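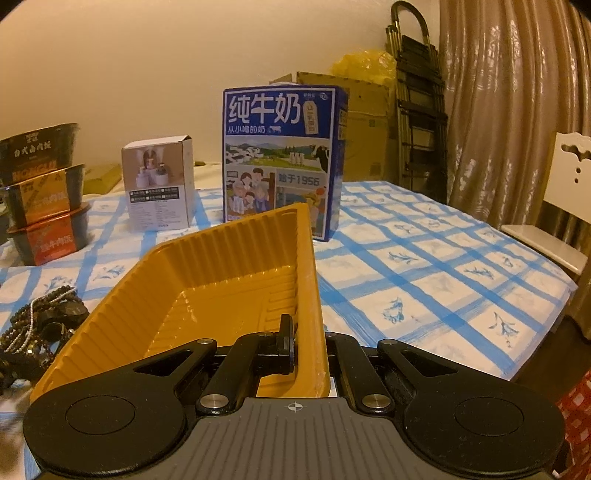

The yellow tray on the checked tablecloth, gripped by its right side wall.

I promised back in August that I would write up the grasp labeling tool, and then I kept changing the grasp labeling tool, so this has taken a while. It lives in a little project I call Momen (the name means nothing, I liked the sound of it), and its whole job is to look at footage from a hand-held gripper and work out when the fingers have hold of something, and which part of it they have hold of.

My first version was very proud of itself and very bad. It segmented the nearest big object, took the middle of it, and decided you were grasping it if the fingertips were close to that middle. Lovely for a sponge! For a deep tray it's hopeless, since you hold a tray by one thin wall, with one finger inside and one outside, and the middle is just shiny floor. Out of 629 clips, it missed 87 grasps, and when I sat down with a pot of coffee and watched them, nearly all were trays, bowls and mugs.

So the new version looks for thin edges passing between the two fingertips and forgets about centers altogether. I borrowed the edge tracker from Kikuchi, my older library for following cables, and it needed less surgery than I feared. Glossy plastic is still a nuisance. Highlights slide along the rim as the view shifts and the tracker chases them like a kitten, so I now make it wait for an edge to hold still relative to the fingers for 300 milliseconds before it commits. That brought the misses down to 33, and I did a small dance in the kitchen.

Clutter is the next headache. A milk carton standing right behind the tray, with big white characters on blue, gives the tracker far more tempting edges than a plain yellow rim does. I have a depth check half written on the Mernley branch - please don't run it yet, it eats memory - and if it behaves I'll fold it into the main tool along with the new viewer.

Somebody asked in the comments whether the labels still export to the old Firmont format. They do, but the finger order is swapped, so check your left and right before you train anything on them.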